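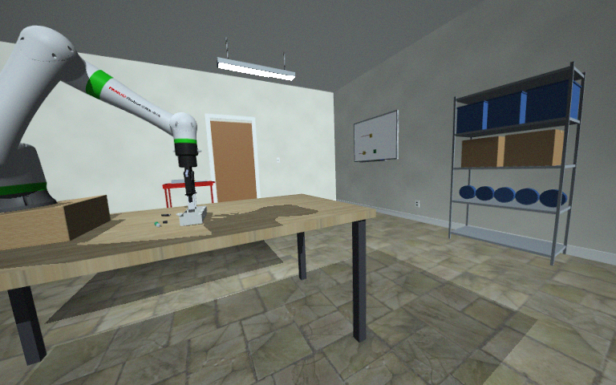

Rillier opens its simulation room to visitors

By the Lutell Courier newsroom

Rillier, the automation firm on the east side of Lutell, held an open day on Wednesday, November 20, 2024, and let people from town look at the software it uses to plan robot work. Over 200 visitors came during the day, the company said. Most were students and parents, with a fair number of people from nearby shops and small plants.

The main demonstration was a simulated workroom shown on a large screen. In it, a FANUC CRX-5iA arm works at a wooden table, picking up small items with a two-finger gripper. Staff ran the program at the front of the room and took questions between runs. Visitors could also sit down at a second computer and change the view, looking at the table from across the room or from the gripper.

The items are everyday things. There are batteries, a hex nut and a domino, along with a white tray that has three compartments. Rillier said it chose small objects on purpose. A battery can roll, a nut is thin and hard to grip, and a tray has to be held level if anything is in it.

The room in the simulation has a door, a whiteboard, a ceiling light and a set of metal shelves with bins and boxes. One visitor asked why the company would bother with those. A member of the staff answered that the light and shadows change what the robot's software has to deal with, and that a bare table in an empty space makes the job look easier than it is. The staff can move the light, swap the floor or put the objects in new spots and then start the same task again.

Rillier keeps a record of each run. The set used for the open day has 1,178 runs in it, all made since September. The company did not say how many of them ended the way they were supposed to, but staff said the tray gives them more trouble than the single batteries do.

The work is part of a project called Privbridge, which Rillier runs with Cuautle, a parts supplier that packs small hardware into kits. Cuautle wants to know whether an arm could take over some of the tray handling at its packing tables. The two companies are testing the job in software first and plan to decide next year whether to set up a real station. Cuautle has 23 people in its packing department. Asked about jobs, the company said it has no plans to cut any of them and would train its own packers to run the station.

Some of the questions were practical. A shop owner wanted to know what happens when a part is dropped. In the simulation the run is marked and the table is reset, staff said, while on a real line a person would have to step in. Several parents asked what classes a student should take. The answer was math, some programming, and any shop class the school still offers.

The afternoon session started late due to a problem with the projector, and the last group stayed past closing time.

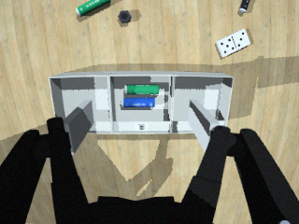

Next open day

Rillier plans to hold another open day in the spring. Groups will be kept smaller so that more people get time at the computer. Admission is free, but visitors will need to sign up ahead of time at the front desk or by phone. School groups can ask for a morning visit, which lasts 2 hours and includes the tray demonstration. Children under 12 need to come with an adult. Parking is behind the building, and the entrance is on the same side.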